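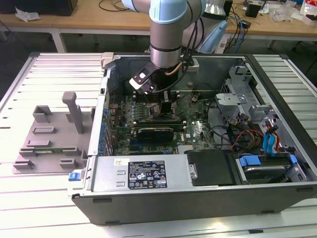

Plutitz, 18 August 2018

PC Teardown Cell: equipment plan and budget notes

This README goes with budget.csv and quotes.csv. It covers what we need to buy before the Tostholm cell can take apart desktop towers on a regular schedule.

Current setup: one arm with gripper, a slotted aluminum table, a 3D-printed fixture plate. The tower lies on its side with the side panel off.

To order
- Spare finger pads, 8
- Table clamps, 4 (Bumell quote, valid through May)
- Scrap towers, 120, mixed models

On hold
- Second gripper. Hajdu quoted three versions and we have not picked one.
- Machined fixture plate. Printed plates stay in use until the case sizes are settled.

Prices in quotes.csv are before tax and shipping. Blank cells mean no quote yet. Labor is not included.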